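Shared workshop in Prisville builds arm to strip old office computers

2022-12-01

Members of the Udavel workshop in Prisville have spent the autumn teaching a robot arm to take apart and refit desktop computers, and the group says the rig can now handle four kinds of part.

The project began in September, after a local accountancy firm, Lappalainen, cleared out two floors and gave the workshop 172 old tower PCs. Most were sound but short of memory or fitted with worn-out drives. Members had been working through them by hand in the evenings, swapping parts between machines so that complete ones could be passed on to households in the town.

A small group within the workshop wanted to find out how much of that swapping could be given to an arm. They bought a used one with a two-year-old controller, fixed it beside a slatted aluminium table and wrote their own control program, which they call Drevix.

The arm works on one machine at a time. A member takes off the side panel, lays the tower on its side and frees any screws. The program then goes through a set list of jobs covering the memory, the hard drive, the processor and the fan. Parts come out of the tower and go to a tray on the left of the table, or travel the other way when a machine is being put back together.

The tray took longer than expected. The first version was a flat board with outlines drawn on it, and parts slid about whenever the gripper let go slightly early. It was replaced with a moulded one in grey plastic, with a square recess for the processor, a long groove for a memory module and an upright slot for a drive in its caddy. The current tray is the sixth. Earlier ones were too tight, and the gripper would lift the whole tray along with the part.

Memory modules are the most reliable job so far. In a run of 53 removals last month the arm had to be stopped 3 times, twice because a clip had not been opened fully and once because the tower had shifted on the rails. Rubber feet have been added under the case and the group has not logged a shift since.

Processors are harder. The arm lifts them out without much trouble once the lever is up, but setting one down in the socket needs to be done very squarely, and a member still checks each one before the lever is closed. The group does not plan to change that, as a bent contact means a lost motherboard.

Fans come in many shapes and the gripper has to hold them by the housing.

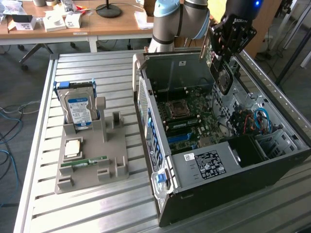 Loose wiring is the other main problem. Drevix works from stored positions for each model of tower and does not know where a bundle of wires has been left. For now members tie the wires back before a run. A camera check is being written, but the group says it will not be ready until the new year.

The arm is still slower than a practised pair of hands. A full strip takes it 14 minutes, and most members can do the same work in half that. The group's view is that it can be left to get on with a machine while the person at the table cleans and tests the last one, though workshop rules say someone must stay within reach of the stop button.

Of the machines given by Lappalainen, just over half have been dealt with, the greater part of them by hand. The rest are stacked in the store room and sorted by model, as changing from one model to another means loading a new set of positions and running a slow test first.

The group intends to publish the tray drawings and the program once the camera check is finished. Anyone wanting to see the arm at work can call in during the workshop's normal evening hours. Donations of older desktop machines are on hold until the store room has been cleared, but spare drive caddies are welcome and can be left at the front desk.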